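Gripper Comparison FAQ – Lilto and Detbridge Fingers
Stiltthorpe Bench Notes
12 shares | 3 comments

Which grippers does this page cover?
The Lilto two-finger parallel gripper and the Detbridge equivalent, both run from the same Chareonsuk controller. Firmware was not changed between runs.

How many attempts did each gripper get?
50 per object, split into blocks of 10. The operator reset the objects by hand after each block.

What counts as a successful grasp?
The object leaves the floor and stays held for 3 seconds. A charger lifted by its cable is logged separately and does not count.

Why is the closing force capped at 60 percent?
Both grippers deformed the softer connector sleeves above that setting. Szymon Zalewska repeated the check in September and kept the limit.

Do you use an overhead camera as well?
No. Only the wrist camera is used for scoring. An overhead view helps with planning, but it hides the fingertip contact that we want to compare.

Which objects are hardest?
Multi-head charging cables. The branch leads cross each other and the depth estimate jumps between them. Wall chargers are easier – the block gives two flat faces to close on – but a loop of cable lying between the fingers can spoil the approach.

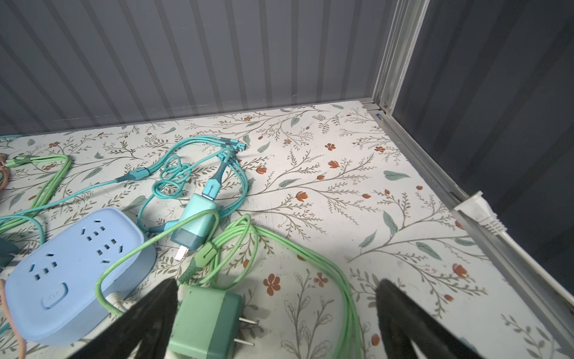 For cluttered layouts we open the fingers fully before descending and lower the approach speed. Maja Marciniak's settings file has the values for both grippers.

Can I mix fingers from one gripper with the other?
No. The mounting holes do not line up.

Related
Calibrating a wrist camera after a finger change
Chareonsuk controller: common fault codes
Choosing fingertip pads for small parts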